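Bagged Produce on a White Table: read me first

Hello, and thanks for downloading. I'm Agnes Haldane and I put this set together under the name Stunitar, mostly because I wanted pictures of groceries as they look when you've just got them home and haven't put anything away yet. Shops photograph fruit beautifully. I wanted it in the bag, with the shine and the crinkles getting in the way!

What's in the set

There are 2,703 pictures at the moment, sorted into 6 folders. Five of them are produce (long veg, round fruit, leafy things, roots, mixed bags) and the last is called "bare", which is the table before anything goes on it or after it's all been cleared. Please don't skip that one. I nearly left it out of the first release and had two emails within the week asking where it was.
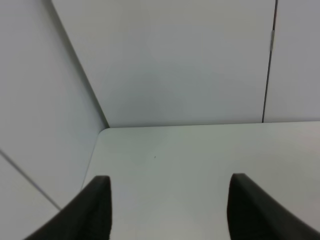 The table is white and matt and I'm very fond of it, but it does show every crumb. I wipe it down between rounds and I still find specks when I go through the pictures later on (onion skin is the worst, it gets everywhere). I've left those pictures in. If you need a spotless surface, there's a plain text list in the "bare" folder called specks, and you can drop anything named in it.

How things get bagged

Clear zipper bags, nearly always. I tried paper for a while and you couldn't see a thing, so those went to a separate set called Londidard, which is smaller and a bit sad. For the mixed bags I like one long thing and a couple of round ones, say an aubergine with a pear and an orange, laid flat so they settle side by side. The label file says "eggplant" because the people at Antoniadis who helped with the first labels were used to that word, and changing it now would break everybody's scripts. Sorry, fellow Brits.

I don't smooth the plastic down. Glare over half an orange is exactly what I was after, so it stays.
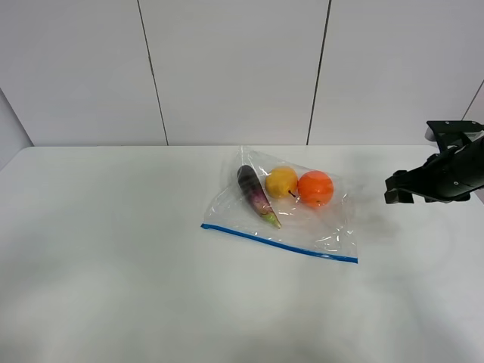

Known problems

Pears are labelled by colour only, no varieties. I can't tell them apart well enough and I'd sooner not guess.

The January pictures are a touch greyer than the others, as I did them late in the afternoon.

13 labels in the roots folder say "parsnip" where I'm fairly sure it's a white carrot. Fix coming.

Using it

Help yourself, for anything you like. A mention of Stunitar would be lovely, and if you spot a wrong label, send me the file name and I'll put it right in the next update.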